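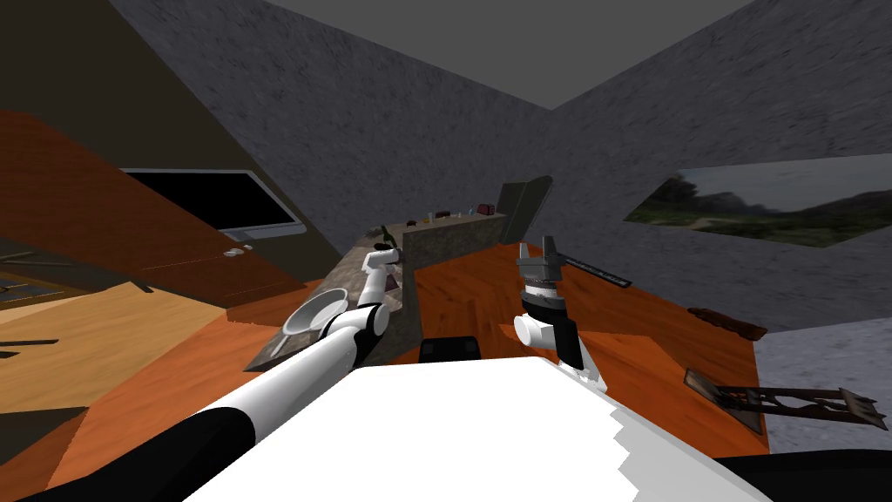
# Tostero opens its kitchen surfaces showroom in Stilville

STILVILLE – Tostero, a supplier of kitchen countertops and wood flooring, will open its first showroom in Stilville this June. The new space has a size of 337 square meters and is located in the former Avcı bakery building, near the bus station. Until now, customers in the region could order from Tostero only by telephone or through independent kitchen fitters.

The showroom will present granite, marble and solid wood surfaces in full size. In the past years, many customers told the company that a small sample is not enough for making a decision. A piece of stone with the size of a hand does not show how the veins continue over a whole island, and two slabs of the same marble can look very different. For this reason, visitors in Stilville can walk between complete countertops and compare them with the floors they are considering for their home.

## Why stone and wood together

Last winter Tostero sent a questionnaire to its customers and received 3739 answers. The most frequent question was how to combine a stone countertop with a wooden surface. Many people are afraid that a dark stone will make a kitchen look heavy, or that a warm wood will not match with gray.
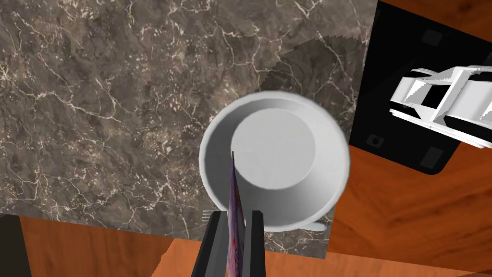 The advisers of Tostero recommend to begin with the color of the wood, and to look for the same tone somewhere in the stone. Brown marble often contains lighter lines and gray areas, and these can connect the countertop with the walls. Speckled granite is easier to combine and it also hides small crumbs between two cleanings – a practical point for families.

Care is another subject. Marble is sensitive to lemon juice, vinegar and wine, so a spill should be wiped immediately with a soft cloth. The showroom will hold a free care class of 50 minutes each month. Places are limited, and registration at the front desk is necessary.

## Services in the showroom

- Planning talks for kitchens, with or without an existing drawing
- Home measuring inside Stilville and the neighboring towns
- Loan of large samples for up to 4 days
- Payment in installments through Trustora

The showroom opens at 9:30 a.m. and closes at 6 p.m. Planning talks are also possible in the evening, if they are arranged in advance. Parking is behind the building, and the entrance on that side has no steps.

## About Tostero

Tostero is a family company which cuts and finishes stone in its own workshop. It started with window sills and later added countertops and floors.

Press contact: Tostero Press Office, Stilville. Printed material and price lists are available on request.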